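沃罗夫小学书包称重结果公布 反光条磨损纳入下学期检查

沃罗夫（Vurov）教育办公室8月公布了辖区小学书包重量抽测结果。抽测覆盖574名学生，于早晨7时40分至8时之间在校门内侧进行，称重时书包保持到校状态，不取出水杯和雨具。结果显示，书包重量超过学生体重15%的占39%，其中四年级比例最高，一年级最低。

抽测使用台式电子秤，最小读数20克，每日开测前用标准砝码校准。学生体重取自上学期体检记录，未重新测量。报告附注说明，由于体检与抽测间隔数月，低年级的超重比例可能略有高估。

空包自重单独统计。抽测中最重的空包与最轻的空包相差一倍以上，差异主要来自背板、底部硬衬和隔层数量。报告建议家长选购时先查看吊牌标注的自重，再考虑容积。

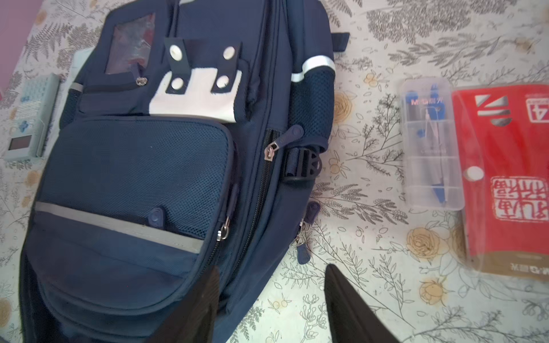

阿马多·加朗（Amado Galang）认为，15%这条线对一年级偏松，对六年级又偏严，按年级分档更合理，而且应当把步行距离一并算进去，走十分钟和走半小时的负担不是一回事。

办公室回应称，分档方案已在讨论，步行距离因缺少统一数据暂不纳入。下学期仍沿用现行比例，各校可自行增加提示档，超过12%的由班主任口头告知家长，不作书面记录。

超重部分的构成也有统计。课本和练习册占包内物品重量的一半以上，其次为水杯、文具盒和课外读物。硬皮书数量不多，单册重量却明显高于平装课本。西乌（Siu）路校区自去年起允许学生将字典和图册留在教室，该校超重比例为27%，低于全区水平。其他校区储物柜不足，暂未推行。

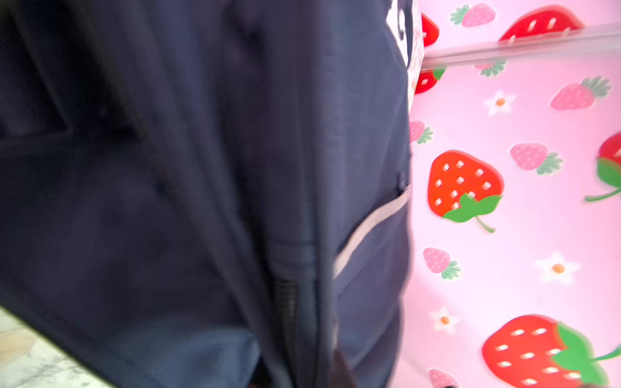 伯恩德·施韦尔特费格（Bernd Schwerdtfeger）在意见栏中写道，储物柜解决不了作业本的问题，孩子每天带回家的东西并没有少，不如先把各科作业错开布置，一天两科，书自然就少了。同一栏内另有意见要求公布各校空包自重的原始数据。

原始数据将以汇总表形式提供，不含学生姓名和班级。申请由各校教务处统一受理，表格采用逗号分隔格式，重量单位为克。

除重量外，下学期起将增加反光材料检查。检查内容包括反光条有无开裂、剥落，以及背面和两侧是否有可见的反光面。冬季放学时天色已暗，马斯内斯（Masness）路口一带人行道照明不足，被列为首批检查区域。检查不合格的不要求更换书包，可到校门值班室领取粘贴式反光片，每人2片，贴于肩带外侧或包体侧面。
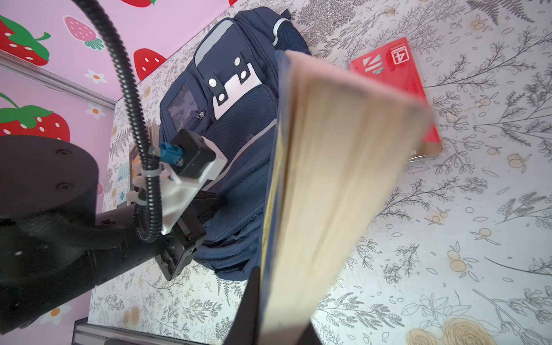

瓦特尔教育通讯编辑室

肩带调节方法随开学通知一并下发。书包底部不应低于腰线以下10厘米，较重的书本应贴近背板竖放，水杯放入侧袋，左右重量尽量接近。胸扣和腰扣不作要求。

下一次抽测安排在11月，称重时段不变，增测项目为肩带宽度和背板长度。各校须在10月底前上报电子秤型号及校准记录，未完成校准的学校由办公室调配设备。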